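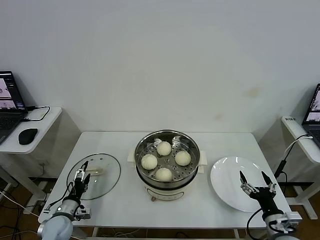

So the oven died in April. I came home with a chicken, turned the dial to 400 the way I always do, went off to fold towels, and came back to a chicken that was exactly as cold as I'd left it. The light inside worked fine. The fan worked fine! It was blowing cool air over my dinner like a nice spring breeze.

It's a Flindness, which I'd never heard of before I moved in and have heard plenty about since. The man at the parts counter in Ledemero said the word "Flindness" back to me very slowly and then went into the back room for a long time. The heating element for my model would be $234, plus labor, plus a wait of 6 weeks that he didn't sound too sure about. I said I'd think about it. I'm still thinking about it, and it's been a good deal longer than 6 weeks.

What I want to write about is what happens to the way you eat when the oven goes, because I had no idea how much of my week was propped up on it. I always thought of myself as a stovetop person. I make soups, I make eggs, I have opinions about lentils. But when I went through the recipe cards in the blue tin, more than half of them started with "preheat." Sheet pan dinners, baked potatoes, that pasta thing with the crunchy top, every birthday cake I've ever made for anybody. Toast, too, if I'm confessing things (I don't own a toaster, I use the broiler, my sister thinks this is a crime).

The first couple of weeks were a sulk. I ate a lot of sandwiches and told everyone I met about the oven. Then my friend Rosalba Negri came over, listened to the whole speech, and pointed out that her grandmother raised a family on two burners and a pot with a lid. "She steamed things," Rosalba said. "You could steam things." I said steaming was for broccoli and sick people. She gave me a look and took the last of my sandwich.

She was right, of course, and I've now steamed just about everything that will hold still.

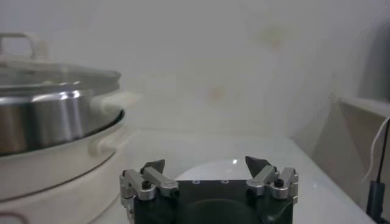
Eggs were the big surprise. I've fought with boiled eggs my whole life, the shells coming off in crumbs and taking half the white along with them, and steaming them fixed it for me on the first try. Put them in once the water is going hard, give them twelve minutes for a firm yolk, then straight into a bowl of ice water. Sweet potatoes are lovely too, much sweeter and wetter than baked, and they don't leave burnt syrup on anything. I've also gotten picky about where I do all this. Under the kitchen cabinets is a bad spot, all that vapor goes right up into the wood, so give me a glossy white tabletop and a plain pale wall with nothing on it, where you can wipe up the drips and be done. My cabinets have a swollen corner from week three that I'd like to not discuss.

Fish is the other thing I'd push on people. A piece of cod on a saucer, some ginger cut as thin as you can stand to cut it, a little soy sauce, lid on. It takes less time than setting the table. I used to bake fish until it could have soled a shoe and then put lemon on it and call that healthy.

And then there's bread, which is where I thought I'd be stuck for good. I missed the bread most. For a while I was just buying it from Vitale, on the corner by the post office, and I have no complaints about Vitale except that I can't be trusted in there (the almond ones by the register, you know the ones). But buying it isn't the same as having a bowl of dough puffing up under a towel while you do something else. I wanted my dough back.

Julián Escobar down the hall is the one who set me straight. He grew up in an apartment with no oven at all and thinks my whole situation is very funny. He told me to take whatever soft roll dough I already make, cut the liquid back a bit, shape it small, and steam it. So I did, and they were good! Not crusty, obviously. You have to let go of crusty. They come out soft all the way around, like the middle of the roll decided it didn't need the outside.

A few things I've picked up, in no order. All-purpose flour is fine, and bread flour makes them too chewy for my taste. I use 100 grams of warm milk where I used to use water. Let them rise again after shaping, even when you're hungry. And leave plenty of room in the basket, more than you think you need. My first batch turned into one large bun with dents in it, and I served it in wedges.
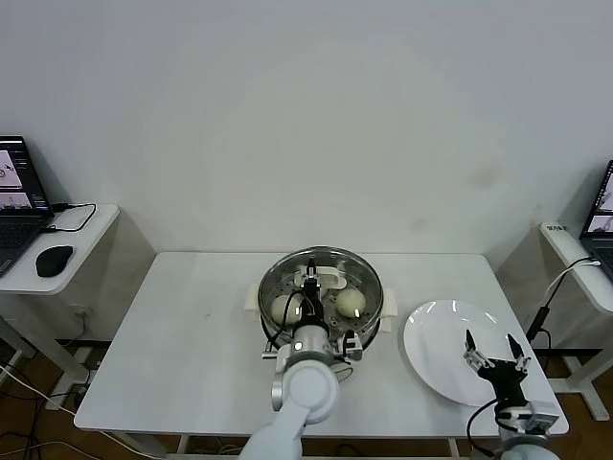 Two buns in the steamer, plate at the ready.

What I haven't solved is anything crunchy. I tried finishing a bun in a dry skillet with butter, and it was very nice on the bottom, so maybe that's the road to go down. Rosalba swears by pan-frying hers in the little Ostora skillet she found at a yard sale and won't lend me. Roast potatoes are just gone from my life for now. I think about them. Birthday season starts again soon in my family and I've promised two cakes, so next I'm trying a steamed chocolate one with coffee in it. My sister has already asked if she should bring a backup from Vitale, and I told her yes, bring the almond ones.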